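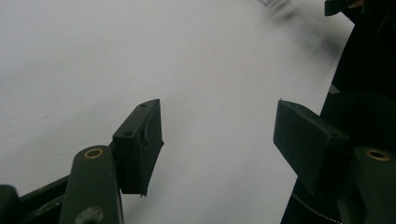
Figure 4. View from the wrist camera of the hand-held gripper over a bare white surface, fingers apart. The brass eyelet on each finger arm is used as a reference point in Section 4.2.

4.2 Estimating finger opening from the wrist camera

The Haugland gripper has no encoder. In the first version we fitted a small potentiometer to the trigger linkage, but the cable came loose during long sessions and the readings drifted between operators. For the data reported in this paper we took the sensor out and recovered the opening from the video alone.

The method relies on two features that move with the fingers and stay in view over the working range. Each finger arm carries a brass eyelet near its rounded top. The eyelets are bright against the dark green plastic and sit at nearly the same height in Figure 4. We find each one with a colour threshold followed by an ellipse fit, and take the distance in pixels between the two centres. A lookup table, made once per gripper with a set of gauge blocks, turns this distance into an opening in millimetres. Values between table entries are filled in by linear interpolation.

We also tried tracking the inner faces of the finger pads directly. This gave poorer results. The pads are the part of the gripper that touches the object, so they are often hidden when it matters most, and their matte surface gives a weak edge against dark objects. The eyelets are set back from the contact area and were hidden far less often in our recordings.

A plain white surface is the easy case. Threshold values chosen on such frames did not carry over well to the kitchen recordings made at Astby, where wooden worktops and warm lamps produced many false matches. Two changes dealt with most of these. First, the search was limited to a band at the lower left and lower right of the frame, since the camera is fixed to the gripper body and the eyelets can only travel along a short arc. Second, a match was accepted only if the fitted ellipse was close in size to the one found in the previous frame. When one eyelet was lost, its position was worked out from the other by assuming that the fingers move symmetrically. When both were lost for more than 14 frames in a row, the segment was marked as missing and left out of training.

The symmetry assumption is not exact. The linkage has some play, and when an object is gripped off centre one finger gives slightly more than the other. We left this uncorrected. It affects only the frames in which a single eyelet is visible, and the policy described in Section 5 uses the opening as a coarse input.

Cast shadows were a further source of error. The operator's arm and the gripper body can block light from one side, which lowers the brightness of one eyelet while the other is unchanged. We therefore set the brightness threshold separately for each side and updated it every 29 frames. A fixed threshold was kept for the recordings made at the Darville site, where the lighting was even and the update made no difference we could measure.

The table was made again in July after the finger pads were replaced. The new entries agreed with the old ones except at the closed end, where the thicker liner on the new pads kept the arms further apart. Recordings from before and after the change are therefore converted with different tables.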